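Sorilari Gripper Pad Kit for the Prevness Kitchen Arm

Item 3793. Contains 2 silicone finger pads, 11 screws (the job takes eight, and the floor takes the rest), one hex key.

Pads wear out. An arm that loads dishwashers for a living will polish its fingertips until every mug becomes a matter of luck. Replace them every 400 loads, or at the first dropped saucer, whichever your nerves reach first.

Before you start

Park the arm and switch off at the wall. Leave the dishwasher door down if it's down already; the park position clears it.
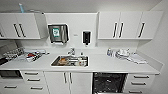
Fitting the pads

Undo the old screws and peel each pad from the tip. Wipe the metal with a damp cloth and let it dry. Press the new pad on, ridges inward, and tighten the screws evenly until snug. Snug is less than you think.

Run the Gradden grip test from the service menu, then try a glass container and a cup from the sink. Start with crockery you were never fond of.
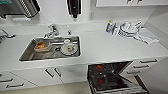

Will these pads fit the older Wei gripper?

Only with the adapter plate, sold separately. Without it the holes miss by half a screw, and forcing them voids the warranty on both parts.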